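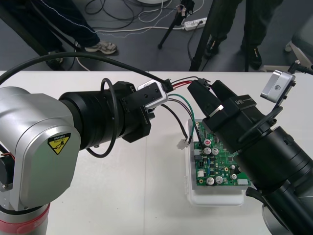
Workshop Tips: Sharing a Bench With Two Arms

Updated 2021-08-03

I ran the connector bench at Pekier by hand for long enough to have opinions about which brand of hand cream survives flux. Since March the plugging and unplugging has belonged to a pair of robot arms, and my job has become whatever they leave over. That is more than the brochure suggested. These are the tips I give to people whose bench is about to get the same treatment.

Clear the table, then clear it again. A person works around a coffee mug. An arm works through it. We used to keep tweezers, labels, a radio and a bag of somebody's pretzels within reach, and all of it now lives on a shelf behind us. You will miss the radio most.

Go for a plain matte top if you get a say. Shiny laminate throws glare back at the cameras, and then you spend the morning hanging cardboard from the lamps like a school play. Wipe it down with a barely damp cloth at the start of the shift and keep spray cleaner off it while boards are out.

Learn the board better than you knew it before. This one annoyed me. I had 329 boards a week through my fingers and could do them half asleep, which meant I couldn't have told you the name of a single connector. Then the arms came and the setup form wanted every one of them by the printed label.
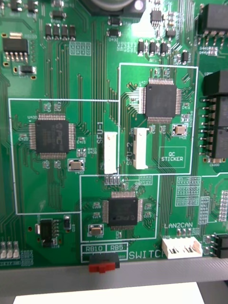
So read the white lettering and use it. If the board says LAN2CAN, call it LAN2CAN on the form, on the shelf bin and when shouting across the room. Our old names ("the fat one," "the one that bites") worked fine between two people and are no use at all to a third. Madalena Pacheco typed up our first proper list, and she left "the one that bites" in as a footnote, for the historians.

While you're at it, write down which way any little switches should be set before the board goes on the table. Tape the note at eye level. Checking takes a second and saves you a very dull conversation with the test department.

Don't throw out your hand tools. The Nijs crimper and the good tweezers still come out daily. Wires arrive kinked, plugs arrive with a whisker of plastic in them, and somebody has to fix that before an arm gets near it. I was told my hands would be freed up for higher-value work. So far the higher-value work is straightening wires.

For wires with a curl in them, run the bundle between thumb and finger a few times, gently, from the board end out. Don't pull on the plug. If the strands still fan out, let them be and try a fresh set; a bad set will eat twenty minutes and then win.

Seat the board in its frame before you start anything. Press each corner and listen. A board that rocks under a fingertip will rock under a gripper, and the gripper doesn't stop to wonder why.
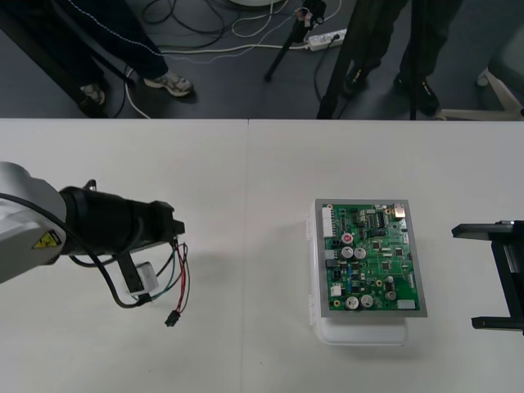 Sort out the floor too. All the attention goes to the tabletop and meanwhile the cables underneath breed. Put a tag on both ends of every cord on the day it goes down, with a date on it. We bought Cliten clips for the long runs, which hold well on clean carpet and not at all on ours until we vacuumed. Wear flat shoes with a closed toe and pick your feet up. I have said this to people twice my age.

Agree on who may walk up to the table, and when. Ours is simple: whoever pressed start is the only one who presses stop for ordinary reasons, and anyone at all may press it for an ugly one. Keep your hands on your own side of the table edge until the arms are parked. Folding your arms helps. It also makes you look like management.
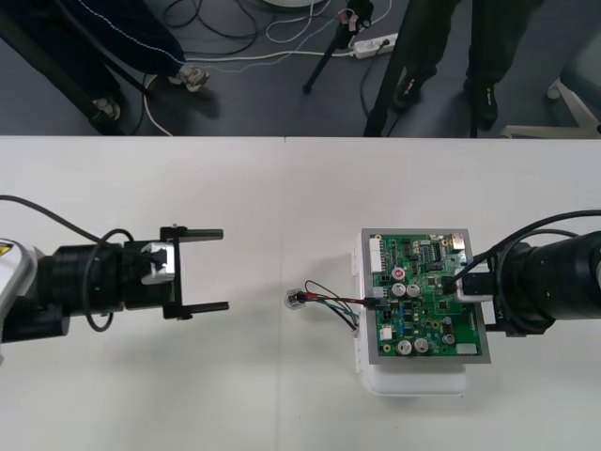 Expect the pace to feel wrong. You will stand there watching a plug and thinking you could have done four by now, and on a good day you could. But at the end of the shift my wrists don't ache, and I used to wear a brace to bed. Put that in the scales before you start complaining, then complain anyway, in writing, with the board number.

Keep a paper log next to the screen. The software (ours is Vivano) records that something stopped. It doesn't record that the new batch of plugs feels stiffer than the last, or that the tray was in backward. Our notebook has 276 entries so far, and the one for board 1191 takes up a page and a half and contains a drawing.

Ask about the pay grade before the arms are bolted down. Once they're running, everyone is busy. I asked after, and got a laminated certificate that says "Cell Attendant." Ask about breaks as well, because a machine that doesn't take any can make yours look like a hobby. We kept ours at the same times as before and wrote them on the door.

Last tip for now: label the hand cream. It was moved to the shelf with the pretzels and I haven't seen it since.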